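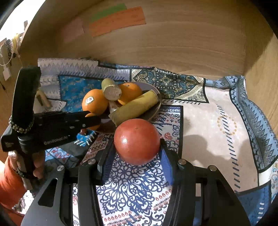
Tomato in the ribbed blue pads, second gripper coming in from the left, fruit bowl behind.

Tuesday, March 7, 2023
By Evie Bellamy
3 comments | 2 shares

Tomato day! I'd been putting it off in favor of the oranges, which forgive nearly anything, but Julik needs soft things in the training set and we can't go on teaching it that all fruit has a thick peel.

Setup is the same as the last Hulme entry, patterned cloth down over the whole floor (busy on purpose, we want the policy to cope with a bit of clutter in its background), bowl toward the back, two hand-held grippers. I logged 61 demonstrations before my wrist gave up, and threw out 5 where I'd squeezed, thought better of it and started over. Those hesitations creep into the learned motion, as we found out with the Skikis runs, so please be strict about tossing them even when the grasp itself looks fine.

What I learned, mostly for Dindaddale people picking this up after me: come in slowly and let both fingers meet the skin at the same moment. If one side touches first the tomato rolls off toward the other, and then you're chasing it, and the chase is what gets recorded. Closing to just past contact and waiting a beat before lifting felt best to me, though I'd love somebody with steadier hands to argue.

With these added we're at about 290 usable episodes. I'd like to train on the lot before collecting any more, then hold back the tomato set and train again to see what it really buys us. Still need to check the time sync between left and right grippers, I keep forgetting.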